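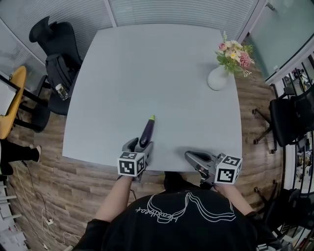 gripwidth_zero
Our left-hand pose tracking keeps jumping and I'm trying to work out whether to fix it in the solver or in the filter behind it. Setup is two hand-held grippers with marker cubes on them, and a head camera that sees both. We run the Zerer tracker for cube pose and then Postholm for smoothing and time alignment before anything goes to training. The right hand is fine. The left is fine too until the fingers close on something small, like the toy-sized eggplant, and then the orientation flips by a large angle for a few samples and comes back. Position barely moves. Over 300 episodes I get flips in 33 of them, nearly all on the left. Has anyone handled this cleanly?

Posted September 27, 2021

mesa_lofting
Sounds like the usual planar pose ambiguity. If the solver only has one marker on the cube it can find two orientations with almost the same reprojection error, and noise picks the winner. What does your log say about how many markers are detected during a flip?

gripwidth_zero
One, nearly every time. When I get two faces it doesn't flip. I should have checked that before posting.

mesa_lofting
Then solve for the cube as a single rigid body using all the corners you have, and when you only have one face, keep both candidate solutions and take the one closer to the previous pose. Zerer returns both if you turn on the alternates option. It's off by default.

tannin9
I'd go the other way. Leave the solver alone and gate it in Postholm. Set a limit on angular velocity, drop anything above it, and interpolate. A wrist can't turn that far between two samples at 30 Hz. We've run it like that since May and it's three lines of config.

mesa_lofting
That throws away good data. The corners were detected fine, it's only the choice of solution that was wrong. And if the flip lasts more than a few samples you are interpolating across the grasp, and that's the part of the episode you most want to be right.

tannin9
Depends on the flip length. Ours are never longer than 2 samples. I also don't like picking the solution closest to the last one. If the first one-face sample is wrong, the whole run after it stays wrong and looks perfectly smooth, so no check will catch it. A dropped sample at least shows up in the log.

mesa_lofting
Fair point on the lock-in. You can run it forward and backward and compare. Where the two passes disagree, mark the episode for review. It's offline data, so there is no reason to be limited to one direction.

oldcaster
Before either of those, check your cube calibration. Are you using the nominal cube model or did you measure where the markers are on each one? If a marker is printed or stuck on slightly rotated, the two-face solution has more error than it should and the one-face solution won't agree with it. Then you get a jump every time a face comes in or goes out of view, and it looks a lot like a flip.

gripwidth_zero
Nominal for both. I assumed that since they came off the same printer they'd match.

oldcaster
Measure them. Adams has a calibration script that takes a short clip of you turning the cube slowly in front of the camera and fits the marker positions. I use it on the Itis branch. The main branch still has the corner order bug – it will converge and give you a mirrored cube.

tannin9
Is that bug still open? I thought it got merged.

oldcaster
The fix for the loader got merged. The one for the fitter didn't.

gripwidth_zero
Update. Calibrated both cubes with the Itis branch. The left one had a face rotated by a bit over a degree, right one was close to nominal. Re-ran the 33 bad episodes with the measured model, alternates on, and forward and backward passes. Most of them are clean now. In the ones that are left, the passes disagree at the moment the fingers close, and I'm cutting those by hand.

tannin9
What did you do about the velocity gate?

gripwidth_zero
Added it after the solver, but only to flag samples. It doesn't drop anything.

mesa_lofting
Can you post the alternates config? The docs for it are out of date and I think the key name changed.

gripwidth_zero
Will do when I'm back at that machine. The key is under solver now, it used to be under detector.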